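Open Day Walk-Through Checklist, Titeck Robotics Lab, Gavonby
With my comments, for whoever does the next one

Visitors in at 1355, so I started the walk-through after lunch and typed as I went. Items marked OK are fine to leave alone. Anything marked FIX has to be done before the doors open, and please, please don't just initial it and move on (I did that in December and regretted it!).

1. Main door and hallway
Door opens fully: OK
Exit sign lit: OK
Floor clear of boxes and cords: FIX
Comment: Somebody had parked two folding chairs right behind the door. I moved them, but they crept back last time, so look again at the end.

2. Visitor line
Tape down and easy to see: OK
Sign at eye level: FIX
Comment: The tape is great, nice and bright. The sign from Naidu is too high for kids, and kids are the ones who lean in. Drop it down a foot or so.

3. Group size
No more than 20 in the room: OK
One of us at the front and one at the back of each group: OK
Comment: I know 20 feels stingy when there's a line down the hall. It's plenty. We tried more at the Illa visit and I couldn't see the back row, let alone hear what they were asking.

4. Emergency stops
All 4 pressed and reset, one at a time: OK
Reachable without crossing the visitor line: OK
Comment: Press them yourself, every one, with your own hand. I'm a nag about this and I'm staying a nag. The button nearest the hallway is a little stiff, but it works. I've asked for a new one anyway.

5. Shelf demo, gripper and cereal boxes
Grip checked on a full box: OK
Shelf steady when nudged: OK
Arm speed set to the visitor setting: OK
Spare boxes stored away from the arm: FIX

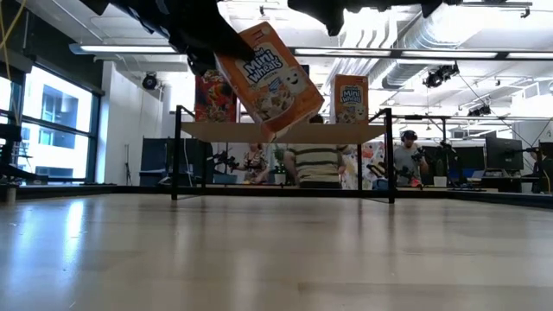 The spares were stacked where I'd have to reach past the arm to get one, and I know exactly what I'm like when a demo stalls and people are watching. They go on the cart by the sink now. If a box gets dropped, stop the arm first, then pick it up. Same rule for a crushed corner. Swap the box between groups and keep talking, people love to hear about the ones that went wrong!

6. Hand controllers
Charged: OK
Put down in the tray when not in use: FIX
Comment: I found one on a chair. On a chair! Visitors don't get to hold these during a run, even if they ask very sweetly.

7. Cables and overhead gear
Floor cables covered: OK
Nothing loose overhead: OK
Comment: I looked up for a good long while and gave myself a crick in the neck. All secure. One cable cover near the desks has a curled end, so I put fresh tape on it.

8. First aid and fire
Kit stocked: FIX
Extinguisher tag current: OK
Comment: We're out of small bandages again. I'll bring a pack from home tonight, and I'd like it back in bandages, please, not in cookies.

Second look at all the FIX items: half an hour before doors. Leave the signed copy on the clipboard by the light switch.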